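Taking an old DELL tower to bits for spares, posting as I go. Started in February, then left it until now. 2023-04-05

2/ It came in a lot of 77 from Nandora when they cleared their offices. Most have gone for scrap. I'm keeping 5.

3/ Case on its side and the cover off before anything else. Everything is easier to reach lying flat.

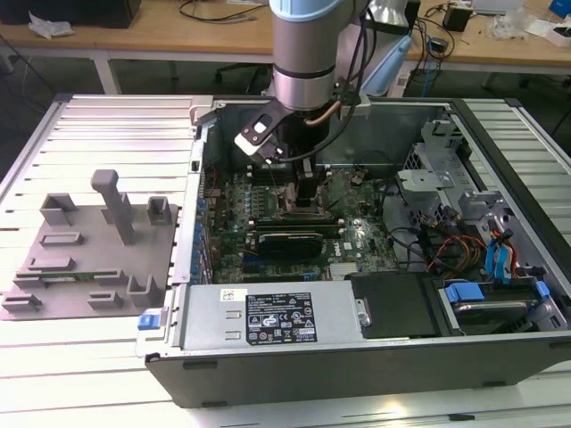 Processor socket in the middle, power supply at the front.

12 comments | 31 shares

4/ Read the label on the power supply before you bin it. They're worth keeping if the fan is quiet - I test mine on a spare board first.

5/ Memory latches are brittle at this age. Push them down with a thumb, one end and then the other. No screwdrivers.

6/ Brackets and rails next. I leave these until last as the edges can be sharp.
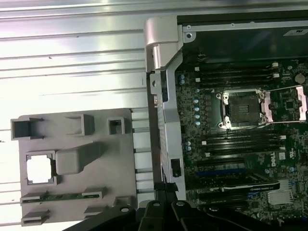 Futine replied to ask whether the board is worth selling on its own, as theirs sat listed for months with no offers.

7/ Probably not by itself. I'd sell it with the case and supply.

Print | E-mail this thread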